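The Jar Bench at Hanrahan
How a small filling plant in Grarnerura divided the work between two arms and a day shift

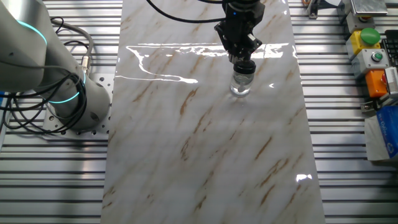
A clear jar with a black screw-top lid in the gripper, over the marble-patterned panel. Cell 4, Hanrahan.

Hanrahan fills and packs skin balm for 200 retail accounts. Until November, every jar was moved by hand from the capping station to inspection and again from inspection to the carton. Cell 4 now does the first of those moves.

The integrator, Ikero, built the cell on a slotted aluminum table. Grip force is set per jar size and stored as a recipe. Operators select the recipe at the start of a batch and can change the approach height, but not the force. That restriction caused the longest argument of the installation — the shift wanted both.

Job content has changed more than headcount. The two people who used to carry jars now handle label checks and changeovers, and they log each stop with a code. Code 2121, lid not seated, is the most common. It used to be fixed on the spot and never written down. Maintenance reads the log each morning and adjusts the capper torque.

Some complaints remain. Changeover takes longer than it did by hand, and runs under about 200 jars are still moved manually. Operators have also asked for a second set of controls on the far side of the table. Alow, the firm that supplies the capper, is due to connect its fault signal to the cell before the next product launch.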